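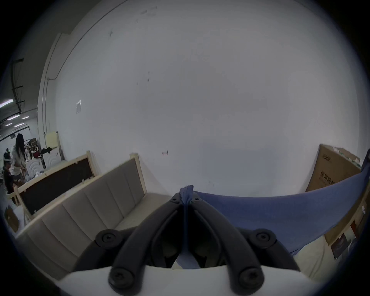
Jaws closed on a fold of blue cloth. Open day at Orkar, September!

OK, back home, shoes off, tea made, and I have to tell you all about the Orkar open day before I forget half of it. Robot people, fabric people, furniture people, this one is for you. Long thread, sorry in advance.

First thing: I went in expecting a polished stage with a shiny arm waving at visitors. What we got was the workshop, with headboards leaning on the wall and boxes everywhere, and people getting on with their jobs while we stood around asking questions. SO much better.

The project is called Senumik. The idea is to teach machines to handle cloth, and the teaching happens by hand. You hold a gripper, you do the job yourself, and the recording of what you did becomes the lesson. They had a table for it and we got to stand right next to it.

I've been reading about cloth handling for 2 years and had never stood close enough to hear a gripper close. It's a small dry click. I don't know why that made me so happy but it did.

Cloth is hard, by the way. A mug is a mug wherever you put it. A piece of fabric is a different shape every single time you let go of it, and then you have to find the edge again, and the edge is under the other edge, and now you have two layers when you wanted one.
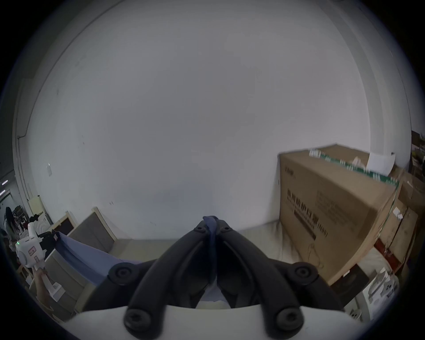
So the trick they kept coming back to is the pinch. Take too little and it slips out. Take too much and you drag the layer below along with it. The woman running our group said new people nearly always grab too much, and then handed me the thing.

Reader, I grabbed too much.

Second try, also too much. Third try I got one clean layer and lifted it and I may have cheered out loud in front of strangers. My wrist was complaining by then. It's lighter than I expected, but you hold it at an angle your arm isn't used to.

What surprised me most was how fast the regulars are. Pinch, lift, lay it down, smooth, again. They talk about lunch while they do it. I was told the record for one shift is 574 folds, and the person who holds it was in the room and went a bit red.

My group was 7 people, which was perfect. Everybody got a turn and nobody had to shout. A retired upholsterer was with us and she asked the best questions of the afternoon by a mile. She wanted to know about nap and stretch and bias, and you could see the team writing things down.

Her favorite question (mine too): does it know which side of the cloth is the good side? Answer: not yet. I loved that they just said so.

We also heard a bit about Bañuelos, the fabric supplier. They send offcuts, and the team sorts them by weight before practice. Apparently the thin stuff is the worst. Denim is easy, they said, denim wants to be picked up.

Somebody asked when a robot will make the bed. Big laugh. They wouldn't give a year and I respect that. For now the goal is one simple fold, done well, on cloth it hasn't met before.

Practical stuff for those asking in replies: it was free, you sign up by email, and the bus to take is the 124 to Grunside. Get off at the last stop and walk back a little. I went past the door twice.

Wear comfortable shoes, you're standing the whole time. Coffee was decent. The ginger cookies were gone by 3 pm so go to the early slot.

They said there might be another one in spring. If there is I'm going again, and I'm practicing on dish towels with kitchen tongs until then. Started tonight. The towel is winning.

Will add answers below if you have questions, I took four pages of notes and can read most of them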